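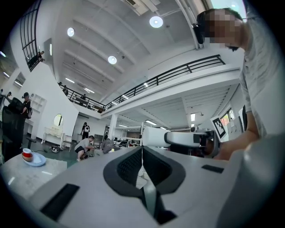
1/ ok the Hillthorpe night bus thing. short thread, I'm typing this at the stop

2/ the 63 is losing its last 3 runs. not "reviewed". losing. poster went up at the Cita end only, tiny print, and the route map next to it is still the January one

3/ last bus home would be 9:40. the bakery shift at Brunarska ends at 10. you do the math

4/ walked it last night to see. 2 miles, no sidewalk past Shawky Tire, one streetlight and it blinks. wore my bright jacket, still got honked at

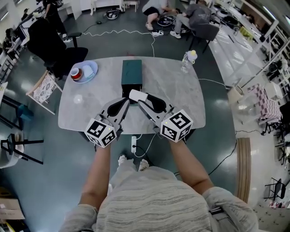

5/ Haris Nikolaidis is taking comments at the libary, front desk, paper forms. the online one times out on page 3 — save your text first

6/ if you ride it late write down which stop and what time. "please keep the bus" gets filed, times get read. thats what he told me anyway

7/ bus is here. more tomorow

Last updated: Mar 21, 2024

Recent threads
Which Hillthorpe shelters still have a bench
Transfer passes, the short version
Cita lot parking on weekends

We use cookies to keep you signed in. Accept | Manage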